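Fuko is a set of plain-text notes on independent singers, rappers and spoken word artists, put together from interviews, flyers and self-written bios. I started it because I kept finding wonderful people whose whole career lived on one web page that could vanish overnight, and I wanted those careers somewhere I could search them!

Last big update: March 24, 2019

## What you get

- `artists/` – one file per act, 678 in this release
- `releases/` – singles, EPs and mixtapes, 1203 entries
- `quotes/` – short interview snippets, each with the name of whoever asked the question
- `places.csv` – hometowns and current bases, spelled the way the artist spells them

Every artist file has the same header:

```
stage_name:
also_known_as:
hometown:
started:
languages:
bio_source:
```

Blank fields are fine. Please don't fill `started` by guessing from the first release, as plenty of people were playing weddings and open mics for years before they recorded a note. I got this wrong in the July release and had to go back through 435 files, so I feel strongly about it.

## About the bios

Most of them were written by the artists or their friends, and I love them for it. They're full of capital letters, big dreams and thank-yous to cousins. I keep the wording exactly as it came, typos included, and put any corrections in a separate `notes` line under the text. If a bio says somebody is the hottest voice in the city, then that's what the file says too – it's a bio, and you can weigh it yourself.
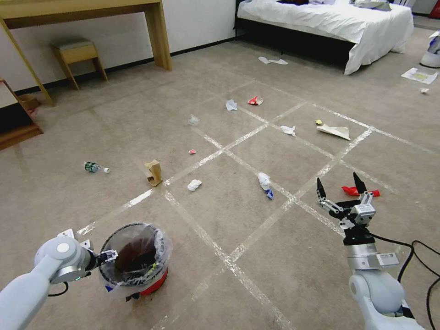

Stage names were the hard part. People change them, drop a number, add a "Lil" and then take it off again. Waraporn Wiriya wrote the matching script, called Dorker, and it is a joy to use. You give it two names and it shows you the shared releases, the shared producers and the places where the dates clash. It never merges anything on its own. You say yes or no, and your answer goes into `merges.log` with your initials.

```
python dorker.py "stage name one" "stage name two"
```

It needs Python 3. On older machines the accent handling can be slow, so give it a minute.

## Known gaps

- Very few drummers and almost no backing singers. Help!
- The Sukprasert folder (a big pile of club flyers) is only typed up as far as the letter M.
- Lyrics are left out on purpose. We don't have the rights.
- Fivico mixtapes have no catalog numbers, so they are filed by title.

## Adding someone

Copy `artists/_blank.txt`, fill in what you know and open a pull request. One artist per request, please. If you are the artist, even better – write your own bio and tell me how you'd like your name to sort. Requests to remove a file are handled first, before anything else in the queue.

## License

Headers and CSV files are CC0. Bios and quotes belong to the people who wrote or said them.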